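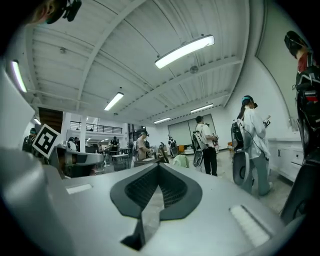

Making a high metal-roofed unit less echoey without spending a fortune

Posted in May by pottingbench

We run a weekly craft and repair session in a rented unit on the Turden estate, on the edge of Dranley. We moved in over the winter from a church hall which had carpet, curtains and a low ceiling, and I don't think any of us understood how much those were doing for us. The new place has a hard floor, block walls and a metal roof a long way up. With a handful of people in it you can talk normally. Once there are 30 of us in there, with a sewing machine or two going and the kettle on, you have to raise your voice to the person across the table, then the next table does the same, and by the tea break everyone is shouting.

Two of our regulars wear hearing aids. One has stopped coming and the other sits by the door.

What I have looked at so far:

A firm quoted us for hanging panels across the whole ceiling. It was far more than a year's subs and they would need a lift to put them up, so that is out for now.

Somebody gave us a roll of thin grey foam, the sort with the bumps on it. We stuck a few squares on the wall near the sink as a trial and I can't hear any difference at all.

The landlord is Ruggiero Estates. They have been fair with us so far but the lease says nothing can be fixed to the roof steel or hung from it without written permission, and anything we put on the walls has to come off again when we leave. We can do what we like with things that stand on the floor.

I have seen Fullura panels mentioned on here a few times and wondered if anyone has used them in a space this size, or if they are really meant for home offices. Also, would paint do anything? There is a tin of "acoustic paint" in the trade counter in Dranley and I am tempted, mostly because I could put it on myself.

We don't need it perfect. I would be happy if people could hold a conversation across one table.

hessianbags

Skip the paint. A layer of paint is far too thin to soak up speech and you will have to get it off again at the end of the lease.

The foam isn't doing anything because there isn't enough of it and it is too thin. A few squares in a unit that size is like putting a flannel on a swimming pool. Thin foam only takes the edge off the very high sounds. Voices need something thicker and a lot more area. I would also ask whoever gave it to you what it was sold as. A lot of that stuff is packing foam, and you don't want packing foam on the wall of a room with people in it, because of fire. If you can't find out, take it down.

What you are hearing is two separate things. There is the long wash of sound that hangs about up in the roof, and there are the reflections off the walls and floor near where people are sitting. You can't do much about the first one without going up there. You can do quite a lot about the second from ground level, and it's the second that makes it hard to follow the person opposite.

So, in the order I'd do it:

Move the tables. If they are in the middle of the floor, try them along one side with some space between groups. It costs nothing and you can put them back the same evening.

Get the machines off the bare tabletops. A folded blanket or a bit of carpet underlay under each sewing machine stops the table acting like a drum. Same for anyone hammering. Put them as far away from the hearing aid people as you can.

Make some floor-standing screens. We did ours as a plain softwood frame filled with mineral wool slab and covered in cloth you can breathe through. If you can't blow through the cloth easily, the sound won't go through it either. Ours are 2 metres tall with wide feet so they don't go over when somebody leans on one. Wear a mask and gloves when you cut the slab, and cover the back as well as the front or you will have fibres everywhere. Buy cloth that is sold as flame retardant and keep the paperwork, as the landlord or the insurer will ask.

Stand them between the groups and behind the people who struggle most. Leave the way to the exits clear.

We built 24 over a couple of months and the difference was noticeable well before the last one was finished. I would make a few and see, then carry on if they help.

On Fullura, I have only used the small ones. They were all right. They are a pressed felt sort of thing and you would need a great many. For the same money I would get slab and timber.

mrs_tatting

we have the same problem at our choir only we can't complain because it makes us sound better!!

Rubber feet on the chairs. Honest to goodness try it before anything else. Half our din was chairs scraping on the floor, and you can get a bag of them at the market for next to nothing. Measure the legs first, I got the wrong size and they all came off in a week. Also we bought charity shop curtains, the big heavy lined ones, and hung them on a clothes rail on wheels. Looks a bit like a jumble sale but it does help, and you can wheel it out of the way for dancing.

lowbeam

Agree with most of what hessianbags said. A few points on the roof, as I think you may be writing it off too early.

Write to Ruggiero and ask. "Not without written permission" is a standard clause and the reason for it is usually load. Someone has to be satisfied that the steel can carry what you want to hang. Light fabric baffles weigh very little and a landlord may well agree if you give them the weight of each one, the total, how it is fixed and who is going up to do it. They might even want to keep them for the next tenant, in which case ask for something off the rent. Don't clip anything on in the meantime and don't cover up lights, sprinkler heads or detectors if you have them.

If they say yes, you don't need to cover the whole ceiling. We have a unit that gets used as a table tennis club and put up 33 baffles over the half where people sit, leaving the playing end as it was. That was enough.

You could also try clapping once, loudly, when the place is empty and recording it on a phone from the middle of the floor. Do it again from the same spot after each change. It isn't scientific but it stops the arguments about whether anything has improved, and we had plenty of those.

For the two members with hearing aids, ask them what they use. Some aids will work with a small clip-on microphone that the speaker wears. If theirs do, that will help them this month, whatever you end up doing about the walls. It's worth ringing the one who stopped coming and asking what would make it bearable. In our case it was a quieter table at the far end and starting half an hour before everyone else.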